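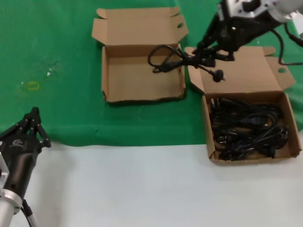

November, evening. Went back to the Simon service file. Kornél Simon enlisted at Kerekes and was posted to a signal company as a wire lineman. The muster roll gives his rank as corporal; the pay ledger for the same month has him as private first class. I am using the ledger until the promotion order turns up.

Folio 3810 is legible except for the lower margin. It lists nine men transferred to the depot at Forumska, Simon fourth. No cause given. The casualty return does not name him. 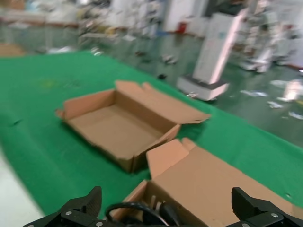 Discharge paper still missing. His birth year is 1910 on the enlistment form, and the parish copy agrees, so that entry is closed. The headstone application has the unit number wrong by one digit. Wrote to the records office for the corrected sheet and asked for the medal card too. Stopped at 9.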